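Re: [spicelist] grinding turmeric at home?

Tin-yau Man wrote:
> Has anyone dried and ground their own turmeric from fresh root?
> I have 6 plants in pots and they're ready to dig. Do I need to
> boil first? The books disagree. Also, will it wreck my grinder?

Tin-yau, yes, do it! I dug mine in November and I'm still excited every time I open the jar. The smell is so much bigger than store powder, sort of orange peel and fresh carrot with something peppery underneath.

I do boil. I tried one batch raw and it dried fine, but the color came out patchy and the slices took forever. Boil the fingers whole until a skewer slides in, let them cool, then slice them as thin as a coin. Mine took 15 hours in the old Flotell dehydrator on its lowest setting, and they should snap, not bend.

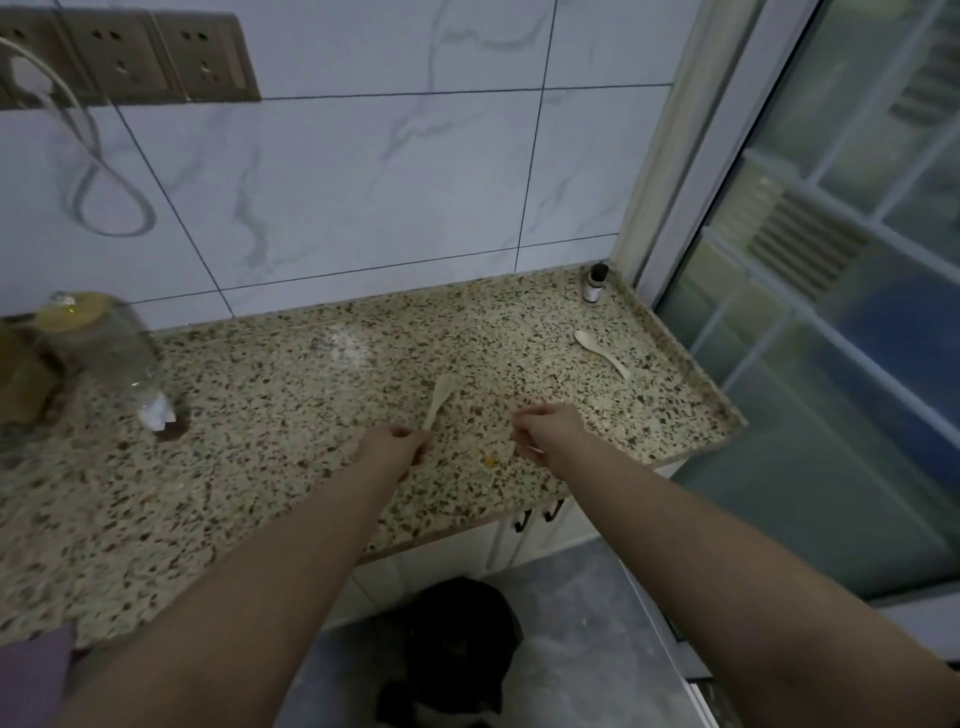
On the grinder question, break the slices up small first (rolling pin, folded towel, lots of banging) and go in short bursts. My Tseng has handled it for years. Let the dust settle before you lift the lid, then sieve and put the coarse bits back through. A spoonful of dry rice run through afterward gets most of the yellow out of the bowl, though the lid on mine is yellow for life. 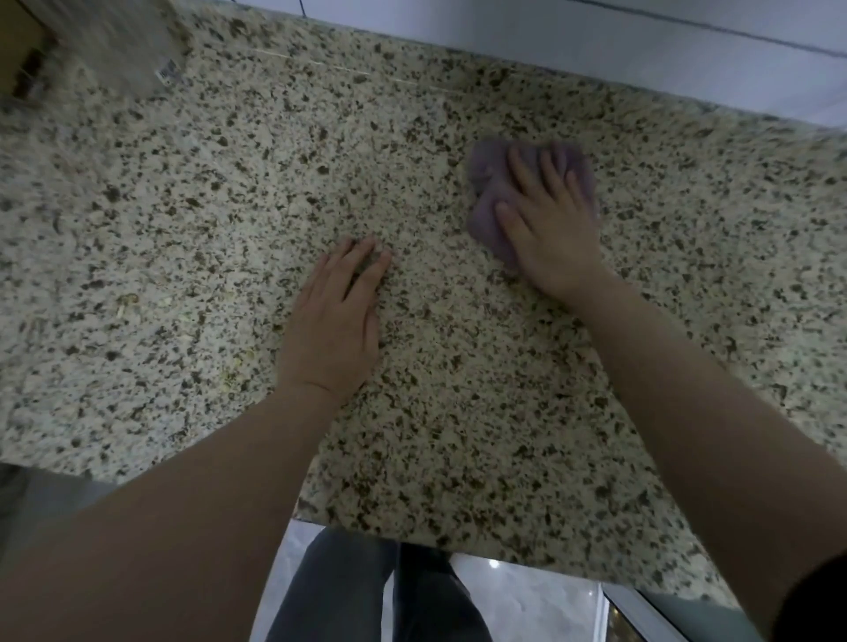
Do keep a few of the fattest fingers back for planting, with plump buds on them. I store mine in barely damp coir in a paper bag and start them in March on top of the fridge. My variety is the one Narka used to sell, and I'd gladly swap a piece for one of yours if you know what it is?

Oh, and try a pinch in rice pudding. So good!

Brahim Mahrous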